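Chapter 8
Handles, Grips and the Things We Hold

I used to keep a drawer of old handles in my workshop — broom ends, spatula stumps, the top half of a Prevov bottle brush I'd snapped one May. My friend Laurinda Guerreiro thought it was rubbish. I thought it was a library, and I still do!

Pick up something thin from your own kitchen and shut your eyes. Where do your fingers go? Mine go hunting for a bump or a groove, and if there isn't one I squeeze far too hard. Moulded plastic is lovely for this sort of thing, as you can put in all the ridges you like without gluing on a separate piece (we'll get to moulds on page 200).

So before any sums, have a look at how the shape changes along a long red plastic rod. I'd like you to sketch the outline — bulges, grooves and then the smooth, narrower stretch — in one go, without lifting your pencil.

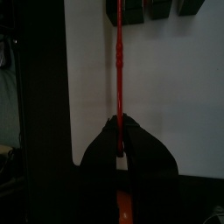

8.1 Thick bits and thin bits

Keep your sketch handy. We'll start with the thin part, where bending matters most, and you'll want the table from page 46 open beside you.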